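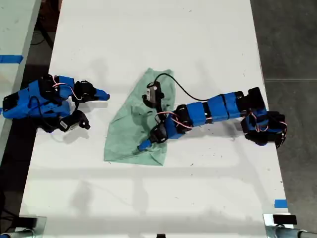 Attachment 1: the green cloth on the white table, wider end at the top.

Ticket 354 – Drastard home and linen support
Opened: 2015-04-04
Subject: Mint green cloth won't fold flat, bunches to a point at one end
Status: Waiting on customer, then reopened, then closed

Customer wrote:

Hello to all of you at the Drerdale shop, and thank you for the very nice note that came in the parcel. I ordered the mint green cloths from you back in August, the ones from the Cáceres range, and I have been so pleased with the color. They have been in and out of the wash ever since and it has hardly faded. My trouble is with the folding. Every time I try to fold one of them in half and in half again, I end up with something like a triangle. One end stays wide and the other gathers into a bunch, and if I smooth the bunch out it only moves over to the side. 

I have 16 of these and I would say most of them behave, but there are a few that just will not, and I can't tell if it is the cloth or me. I fold on a white table, which is smooth, so I don't think it can be snagging on anything. I have tried ironing first. I have tried folding them straight out of the dryer as well, when they are soft, and that was worse!

Is there a trick to it, or do I have a few that were cut crooked? I'm not after a refund, I would just like a neat stack in the drawer.

Support replied:

Thank you so much for writing, and for the kind words about the color. We are fond of that green ourselves. I'm sorry the folding is giving you such a time of it.

I had a good look at your picture. The cloth is quite crumpled there, with the narrow end gathered up, so I can't judge from it whether the edges are square. There are two usual causes for what you describe and they are easy to tell apart, so if you don't mind, please try the following with one of the troublesome ones.

Lay the cloth out fully open and smooth it from the middle outward with the flat of your hand. Don't pull on the corners. Then bring one corner across to the opposite corner and look at the two edges that ought to meet. If they line up, the cloth is square and the trouble is in the handling. If one edge sticks out past the other by more than the width of the hem, the cloth has either been cut off the grain or has pulled that way in the wash.

If it has pulled, dampen it, hold two opposite corners (the pair that seem too close together) and give a slow, steady tug. Turn it over and do it again. Then let it dry flat, all the way, before you fold it. I know that is a bother when you have a basketful waiting, but a cloth that is folded while still a little damp will remember the crease you gave it.

Could you also tell me the batch number? It is printed on the small tag in the hem. If the tag has been snipped off, never mind, the order number will do.

Customer wrote:

Well, I spent a pleasant hour on this. I did the corner test on all of them while I was at it, and you were right that it sorts them out quickly. Thirteen of them line up just fine. Three are off, all in the same direction, and one of those quite badly – I could have laid two fingers in the gap.

I dampened the three and tugged as you said. Two came back beautifully and I left them on the rack overnight. The third came partway and then seemed to spring back. I did it twice more with the same result.

As for the ones that were square all along and still bunched on me, I think I have to own up to that. I had been picking each one up by a single corner and dropping it on the table, then trying to fold it from however it landed. Of course it landed in a heap with a point on it. Opening it all the way first takes a few seconds more and makes all the difference in the world.

The tag on the bad one says batch 400. The other two I tugged are the same.

Support replied:

What a thorough job, thank you. Batch 400 is helpful. We have a note on that one from our Derkby stockroom: some of the cloths were cut a little off the grain, and those will not stay square however patiently you tug them. I'm sending you a replacement for the stubborn one today. Please keep the old one for dusting, there's no need to return it.

For the stack in the drawer, fold in half with the hems together, press along the fold with your palm, then fold in half the other way. If the drawer is shallow, a final fold in thirds sits lower than another half. Put the folded edge toward the front and they lift out one at a time without dragging the neighbors along.

If the two you rescued start to drift after a few washes, write back on this same ticket and I'll replace those too.

Customer wrote:

The new one came this morning and it is perfectly square (yes, I tested it before I even put the kettle on). The drawer looks lovely. One more small question, can these go in with the towels or should I keep them with the sheets?

Support replied:

Towels are fine, on a warm wash. Leave out the softener if you plan to dry glasses with them, as it makes them less thirsty. Closing this one for now, and it will reopen by itself if you reply.

Log note: replacement sent, batch 400 flagged, corner test added to help page 18.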